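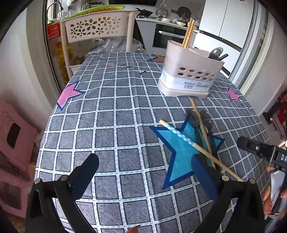
Annapurna Pai wrote to me after the last version of this talk and said I'd spent so long on coconut that I never got to the fish. Fair enough! So tonight the fish comes first, and if we run out of time it's the coconut that suffers.

(Wait for people to sit. Check the mic is on this time.)

Okay, so, Kerala food. Most of you in Cistdale know it from the buffet at Zirkier, which I love and will defend to anyone, but the fish curry there is toned down a lot. At my grandmother's it was red, sour, and thin enough to soak all the way into the rice. The sour part comes from kudampuli, a dried fruit that's black and wrinkled and smells of smoke. You rinse it, soak it, and drop it in the pot. Tamarind is the usual swap and it's fine, it just tastes rounder and a bit sweeter.

Pass the jar around here. Tell them to smell it, don't eat it.

Then the clay pot story, the short version. My aunt would cook the curry in the evening and leave it alone until the next day's lunch, and we kids were furious about it every single time. (Do NOT do the voice.) These days mine goes in the fridge overnight, and the taste does the same thing, the sourness settles into the fish.
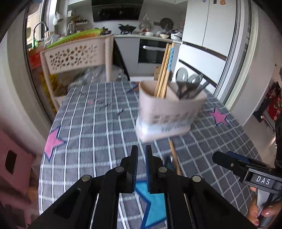

Nithin Kartha asked at the June run-through whether you can make any of this with frozen fish, because that's all he can get. Yes! Kingfish steaks freeze well. Thaw them in the fridge, pat them dry, and slide them in after the gravy has come up to a simmer. Don't stir. Pick the pot up with two cloths and swirl it. I broke up 3 good steaks with a spoon before I learned that.

Curry leaves next. Bashir keeps them behind the counter, so you have to ask. I buy a big bag, strip the leaves, and freeze what I won't use that week. They go dark but the smell holds up pretty well. Dried ones, I don't bother.

(If someone asks about chili: Kashmiri for color, a hotter one for heat, mix them. If someone asks about beef fry: yes, I'll do it another night, please stop emailing me.)

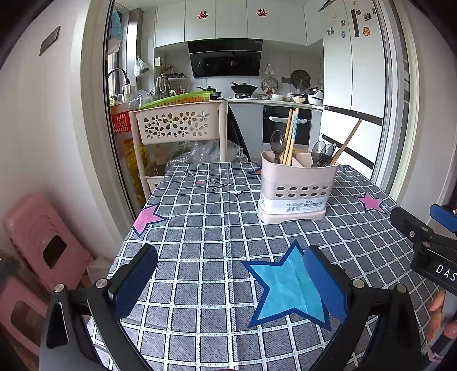

Serving is where I get bossy. Rice in the middle, curry over part of it, something dry like a thoran on the side, and pickle only if you want it. A banana leaf is lovely for a feast but we don't eat off one every night, and I'd like people to stop thinking we do. A gray checked tablecloth with big light-blue and pink stars on it will do just as well under a fish curry. Eat with your right hand, fingertips only, and mix a little at a time so the rice doesn't go cold and gluey.

Coconut, if there's time. Thin milk goes in early, thick milk at the very end with the heat low. Boil the thick milk hard and it splits. Lakshmi D'Souza disagrees with me on this and she's in the second row, so let her talk for 2 minutes, then take it back.

Tasting is at the back table, mild pot on the left, real pot on the right. Recipe sheets are next to the rice.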